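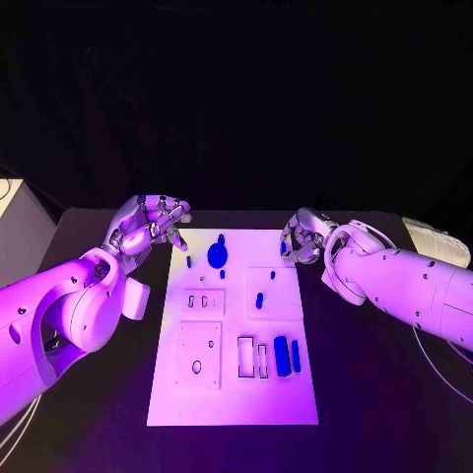

Revley Open Day

By Nandi Adams
December

The Revley Open Day is a public demonstration of two-armed robots held each December in Brorville. It is run by Aretti, a maker of control software, and is best known for its assembly board, on which a pair of humanoid hands is meant to fit small blue pegs and blocks into openings in white plates. Visitors are admitted in groups of 25.

Format

Each showing lasts 21 minutes and takes place in front of a black curtain. The host, Raili Mäkelä, introduces the task and takes questions while the arms work. The program describes the robot as "working on its own." It does not say who sets out the pieces between showings, or what happens to a run in which a peg is dropped.

Claims and criticism

Aretti has stated that the system completed 600 insertions in practice before the first open day. No log of these has been published, and the number of failed tries is not known. Kamlesh Semwal, who attended two showings, wrote that the hands spent most of the time hovering and that the applause came early. Libor Dvořáček has argued that a fixed board under colored stage light says little about how the same hands would do in a shop, where parts arrive in a bin. Aretti replied that the board is a standard test of skill. It did not name the standard.

A request by Dvořáček to bring his own pegs was turned down.

Last updated: December

Related articles
Aretti
Brorville Exhibition Hall
Jireš hand
Peg-in-hole problem
Dalibor Šindelář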